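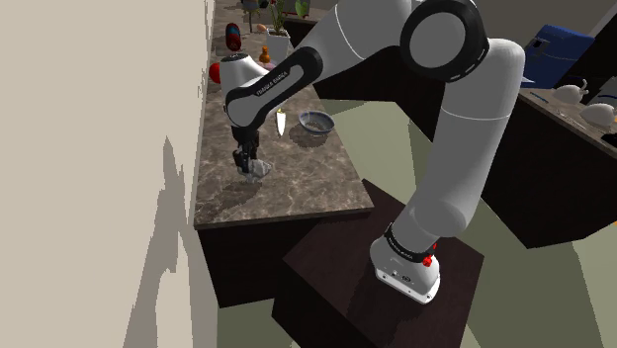 Can a machine clear a kitchen worktop yet? I've been asked this at two birthday parties and once at the dentist, so I'm going to answer it properly, in a thread, with far too much detail. Short answer: bits of it. Better bits than last year!

By "clear a worktop" I mean the job you do before you start cooking. Rubbish in the bin, knife in the drawer, fruit back in the fruit bowl, washing-up liquid by the sink, wipe down. My nan could do it while on the phone.

I'm on the simulation side at Eltus. We build kitchens that exist only inside a computer and let a simulated arm loose in them. No plates get broken and I can start the whole thing again with one key. I love this job, sorry in advance.

People hear "simulation" and think cartoon. It's closer to a very fussy flight simulator. Things have weight, surfaces have grip, and if you close the fingers on the wrong bit of something it squirts out sideways, as it would at home.

The chore breaks up like this. See the thing. Decide where to hold it. Get there without knocking anything. Close. Lift. Carry. Put down. Let go. Every one of those can go wrong, and letting go is much sneakier than it sounds (things stick to one finger, or roll).

Seeing is where the big leap has been. A few years ago you'd have put a coloured sticker on everything. Now you can show the software an object it hasn't met and it will have a decent guess at where the edges are. I still get a bit giddy about that.

Deciding where to hold it is my favourite. Two straight fingers, that's all you get. No palm, no thumb that folds across. Try it at home with a pair of kitchen tongs and a potato. Then try a wet potato. Then try the lid of a jam jar lying flat, and come back and tell me how you got on.

A mug is easy to love because it has a handle and a rim. A box is lovely. A lumpy thing is the proper test: no two sides are parallel, so if you pinch it in the wrong place it twists in the fingers, and the heavy end swings down. That's why our tests have stones in them as well as crockery.

A stone on a worktop isn't as daft as it sounds, either. Think of a knob of ginger, a broken crust, the odd thing a four-year-old brings in from the garden and leaves next to the bread. Half of tidying is picking up stuff with no good name and no good handle.

What you want is a waist. Find the narrower part of the lump, get a finger either side of it, close. I can't tell you how satisfying it is when the software goes for the waist without being told there is one. 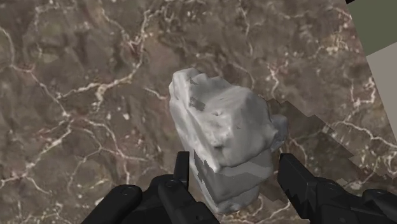 Kobe Smits wants to know why we bother with lumps at all when most of what's on his worktop is cups, plates and post. Do the cups first, he says, sell that, and let the lumps wait.

Fair question, Kobe! Two answers. First, a cup is only a cup when it's standing up. On its side, with a tea towel half over it, it's a lump. Second, if you train only on tidy shapes the software learns tidy shapes, and then it meets your worktop and has a little cry.

Also post is horrible. Flat paper on a flat surface is about the rudest thing you can ask two fingers to pick up. We all slide it to the edge with a fingertip and catch it. Our arm can't do that yet. I'd put post well behind lumps.

Since a few of you asked for numbers: in the last batch we ran 1,951 pick-ups across all the objects, and 176 ended with the thing on the floor or back on the counter where it started. I was chuffed. My flatmate said she'd move out if I dropped that many things, and I see her point.

That batch counted any lift that stayed up long enough to be called a lift. It didn't count putting things away. Once you add "and now put it in the right place, the right way up", the results get a lot less pretty, and I don't have a number I trust yet. When I do I'll post it, good or bad.

Femke Wuyts, who sits opposite me, reckons I should stop saying "pick-up" as if it's one skill. She's right. Picking a thing up to move it and picking it up to use it are different jobs. You can carry a spoon by the wrong end all day long. You can't stir with it.

Which brings me to knives!
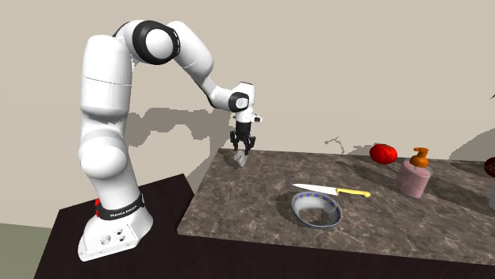 Knives are the part of the job I think about in the shower. To a person a knife has a polite end and a rude end, and you go for the polite end without thinking. To a gripper it's one long thin thing lying flat, with a lovely parallel-sided bit in the middle where two fingers would fit nicely, and part of that bit may be blade. Look at where this one has ended up: blade towards the arm, yellow handle pointing away, bowl lying right up against it on the near side. You'd reach round without a second's thought. The arm has to work out a path over the blade to get to the handle, without clipping the bowl's rim on the way down, and with the wrist turned so the fingers close across the handle. All before it has tidied a single thing.

A person would probably move the bowl first. I'd dearly like ours to come up with that by itself. "Move the thing that's in the way of the thing" sounds so simple, and it's a whole research topic with its own conferences and its own arguments in the bar.

At the moment we give it an order of work. Lumps and rubbish, then fruit, then bottles, then crockery, then sharp things. It's a cheat and I don't mind admitting it. My mum gave me an order of work too when I was eight.

Pump bottles, since Emiko Okabe has asked: they're all right as long as you hold the body. Software that's fond of narrow places will grab the pump. Narrow, nice size, sticks up where you can get at it. In a simulated kitchen nothing comes out. In a real one you've got soap up the wall.

Fruit is mostly a question of how hard. Tomatoes want a gentler squeeze than apples, and from above, in dull light, the two can look pretty alike. We go gentle on anything red and round and accept that sometimes an apple slips.

OK so what about the shop floor? Different world. I went to see the packing line at Plomel in the spring, and if you've never stood beside one, do if you get the chance. The machines there do one thing, on one size of box, and they do it beautifully. The box always turns up in the same place, facing the same way.

Then at the end of the line there's a table where the odd ones go. Squashed corner, label on crooked, lid popped. People do that table. I asked Bořivoj Říha when he thought a machine might take it over and he laughed, then he showed me a carton that had been folded inside out. He's kept it. It lives on top of the cupboard.

I think kitchens are that table. Everything in your kitchen is an odd one. So when somebody says "but factories have had robots for decades, what's the hold-up?", that's the hold-up.

The good news is that it runs both ways. If we get decent at kitchens, the odd-ones table gets easier as well. The people at Geerts are looking at mixed returns, where a tote might have a shoe, a torch and a bag of screws in it, and the software they need is a close cousin of ours.

How long, then? I'm rubbish at predictions, so I'll give you my personal scoreboard and you can shout at me later.

Picking up solid things it can see clearly: good in simulation, decent on a real bench. Putting them in a bin or tub: good. Putting them in a cupboard with a door: patchy. Opening the door: a separate thread, possibly a separate career.

Knife into drawer, every time, with me happy to stand next to it: no. Wiping down: better than you'd think on a bare surface, and terrible round the taps. Folding a tea towel: please don't.

Speed is the bit demos tend to hide. You see a clip that's been sped up and everyone goes ooh. Our full worktop takes the arm six minutes when it goes well. It takes me less than one, and I'm slow, and I stop to eat the crusts.

I don't think slow matters as much as people say, though. My dishwasher takes ages and I've never once stood there tapping my foot. If it can potter about safely while I'm out, it can have the whole afternoon. Safely is doing a lot of work in that sentence, I know.

And there are people for whom slow would be wonderful right now. Karlijn Lambrechts replied to my last thread to say she can't grip well in the mornings and would happily wait ten minutes for something to lift a pan off the hob. I've thought about that message nearly every day since. Pans are on the list, Karlijn. Long handle, all the weight at the far end, so they want to tip. We're on it.

Next up for us is clutter on clutter: bowl on top of chopping board, spoon in bowl, tea towel over the lot. After that, in May, we start moving the worktop routine on to a real arm on a real counter, and I fully expect everything I've said above to need correcting. Real bowls are slippery in ways my lovely maths doesn't know about.

If you want to help, tell me what's on your worktop this minute. No tidying first! I'm making a list of objects to model and it's currently very heavy on mugs and fruit. Femke has already put in for a potato masher, which is evil, and Emiko says cling film, and I'm pretending I haven't seen that one.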